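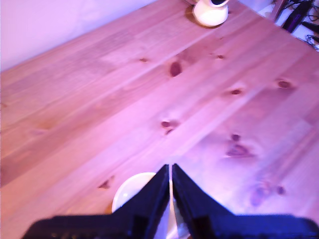
Ketera wrote that knots in pine bleed because the resin in them never fully sets, and that a water-based finish won't hold it back. My situation is a bit different, so I'm starting a separate thread.

I have a knotty pine table, planks glued edge to edge, used every day for meals and as a work surface. It was finished with two coats of water-based polyurethane in May. Since then several of the knots have gone tacky in the afternoon, when the sun reaches that side of the room. Cups leave faint rings there as well. I would like to refinish it without losing the light color. Do I have to strip the whole top, or can I treat only the knots? And is shellac under polyurethane safe for a surface that gets hot mugs?

Posted by Grutmont

Barua
Strip the whole top. Spot repairs on a clear finish will show at a low angle, particularly across the seams.

Sequence I use:

Scrape any soft resin off the knots with a sharp card scraper. Don't sand it first, it loads the paper and smears into the pale wood.
Sand along the grain, 120 then 180. Vacuum.
Wipe each knot with denatured alcohol on a clean rag. Change the rag often. Let it flash off with the windows open and no flames nearby.
Brush dewaxed shellac on the knots, two thin coats, then one thin coat over the entire top so the tone is even.
Scuff with 320, then three coats of polyurethane. Follow the can for recoat time.

It has to be dewaxed. Ordinary shellac contains wax and polyurethane may peel from it. Use the blond or super-blond grade if you want to stay light – amber will turn pine orange.

On heat: shellac softens well below the temperature of a fresh mug. Under three coats of poly it is better protected, but I would still use a coaster.

Sesero
I just put a runner over mine. Also check if there is pitch coming up in the cracks, mine had that.

Ketera
Agree with Barua on the dewaxed part. One addition: shellac slows resin, it doesn't remove it. A knot that sits in direct sun can push through again after a year or two, in which case scrape that knot and recoat locally. A blind on the window did more for my table than the third coat of finish.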